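Counting Skate Egg Cases on Ridusholm Beach
Final project report, Marine Biology elective
13 April 2014

Why I picked this

I'll start with a confession: I signed up for this elective wanting to do something on sharks. Big ones, with teeth. Then I looked at where I live and how much money I had (bus fare) and started thinking smaller. Skates are close relatives of sharks, they lay their eggs in tough leathery cases, and those cases wash up on the beach at Ridusholm all winter long. People call them mermaid's purses. I'd been stepping over them since I was a kid without ever asking what they were!

My question was pretty simple. Do more empty egg cases wash up on the north end of the beach, where the sand is flat and wide, or on the south end, where it gets rocky? I guessed south, figuring the cases would snag on the rocks and stay put.

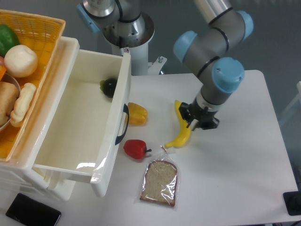

Robot arm and banana, white table.

How I did it

I marked off two stretches of the tide line, one at each end, and walked both of them on every visit. I made 30 visits between the start of fall and the end of March. I always went within two hours after high tide, except for one time when the bus broke down and I got there late. I left that visit in. My teacher said to write it down and keep going, so I'm writing it down.

Each case went into a paper bag labeled with the date and the stretch. Back home I soaked them overnight in a bucket, which makes them swell back to something like their real size. Dried out, they shrink and curl so much that two different kinds can look exactly alike. Then I measured the length without the horns and the width at the middle, and I checked each one against the printed key we got in class. I also looked for little round holes, which can mean a snail drilled in and ate what was inside.

For the stats part I used Vanel, the spreadsheet program on the school laptops, and I did the charts twice because I saved over the first set. My sister's old copy of Fidel would have done it faster, but it wouldn't open my file. Lesson learned about backups.

What I found

Over the whole season I collected 1246 cases. That is a lot of buckets. The north end beat the south end on almost every visit, so my guess was wrong, and not by a little bit. The rocky end had more broken pieces, though, and I only counted a case if more than half of it was there. If I'd counted fragments, the two ends might have come out closer.

I found 159 cases with drill holes. Nearly all of them had just one hole, usually near the middle where the yolk would have been. A few had two, and I don't know if that means two snails or one snail that changed its mind. I couldn't find a good answer in the books at the library.

The big numbers came after storms. The week after the January storm the tide line was a thick mat of kelp, and I had to pull it apart by hand to get at the cases. My gloves still smell. 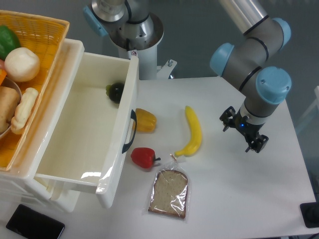
The soaking step turned out to matter more than I expected. I measured a small batch both dry and soaked, and the dry ones came out so much shorter that I would have put several of them in the wrong species. Anybody repeating this should soak everything, even if your family complains about the bathroom.

What I'd change

First, I'd measure the slope of the beach. I kept saying "flat" and "steep" in my notes and never put a number on either one. I think the slope explains more than the rocks do, but I can't show it.

Second, I'd use a finer key. Two of the skates on our list have cases that overlap in size, and for those I went by the shape of the horns. Horns break off easily – I ended up with a whole bag marked "either one."

I also want to compare my counts with the Sethi survey, which covers the next bay over and has 3522 cases logged. They walk a much longer stretch than I do, so you can't just put the totals side by side. I'd have to work out cases per visit for the same length of beach, and their visit dates aren't in the part I was able to get.

I'm hoping to go back in July, when there shouldn't be as many cases, just to see what a slow month looks like. I never sampled in summer, so everything in this report is really about fall and winter.

The raw counts are in the blue binder, along with the tide tables and my bus receipts.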